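Skenholm Makers & Menders Board
Storage, Sorting and Shed Talk
Thread: Metal bins for blocks – line them or leave them bare?

kurkness_ben
Posts: 38

Quick one before I go back out. Sorting all my offcut blocks by colour and size, want them in open metal bins. Wooden crates keep splitting on me. Got offered a pair of old grey ones for next to nothing but the insides are scraped to bits. Does that matter? Do people line them? Blocks are painted, two lengths, the short ones get used most.

Benedetta

pauldrake_tins
Posts: 200

Doesnt matter at all. Scratches are scratches. Mine looked like that within a month. Wipe it out, chuck the blocks in, done.

rimantas_v

Disagree a bit. Bare metal does take the edges off painted blocks. Not the faces so much, the corners. If they're for show, line it. If they're for wedging and propping then who cares.

Flaky walls I would do something about though. Wire brush then leave it. Don't repaint, it only comes off again and then you've got bits in with the blocks.

kurkness_ben

They're for propping mostly. Some for my nephew to build with when he's over, so bits of paint flaking off not ideal. How old is old paint, is the question. Seller says came out of a Tedesco unit that shut, no idea when.

manu_deluca

If a child's going to be at them get it stripped properly or get a different bin. Not worth guessing. Keep that one for the shed stuff.

Otherwise I'm all for metal. Sloping sides are the thing to look for, stuff slides down to where you can reach it. Straight sided ones you're forever digging in the corners.

My lot are mixed, green and a brownish red, and I gave up keeping the colours apart. Lasted one afternoon. Now they just go in and I pick by eye.

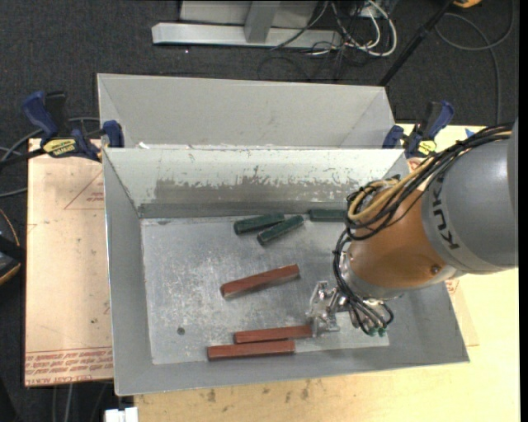 Anyway the mixing only works if you don't overfill. One layer, floor showing between them, you can grab what you want without shifting the rest. Soon as they're stacked you're rummaging, and rummaging is what knocks the edges about – not the metal.

rimantas_v

Partly that. But it's the dropping as well. Everyone drops them in from the top. Put them down and they last for years.

pauldrake_tins

Nobody is going to place blocks in a bin one at a time Rimantas

rimantas_v

I do

liliana_m

Rubber mat offcut in the bottom. Kistville market, the flooring stall by the gate, he sells ends for 2 quid. Cut it a touch small so you can lift it out and shake the dust off. Quieter too. My neighbour used to complain, steel bin in a brick shed is a hell of a racket at 7 in the morning.

manu_deluca

Tried a mat, hated it. Sawdust gets underneath and if theres any damp you get rust spots you can't see. Bare floor you can just tip and brush.

liliana_m

Mine's dry in there so never had that. Fair point if yours isnt.

kurkness_ben

Shed is definately not dry. So bare it is, for the propping ones. Will get a plastic tub for the nephew's, sorted.

Other thing – how big? The ones on offer are 12 inches deep. Seems a lot for a single layer.

pauldrake_tins

Too deep, you'll fill it. Everyone fills it.

amedeo_b

Deep is fine if it sits low. Mine's on the floor under the bench and I reach down into it. Up on a shelf no chance, you can't see in. Also check the rims for sharp bits before you hand over any money, run a gloved finger round. Had a nasty one in June off a bin I'd owned for years.

kurkness_ben

Good shout on the gloves. Going over to look at them after tea, will take the wire brush and a tape. If the bottoms are sound I'm having both.

manu_deluca

Check the seams where the sides meet the floor, thats where they go first. Let us know.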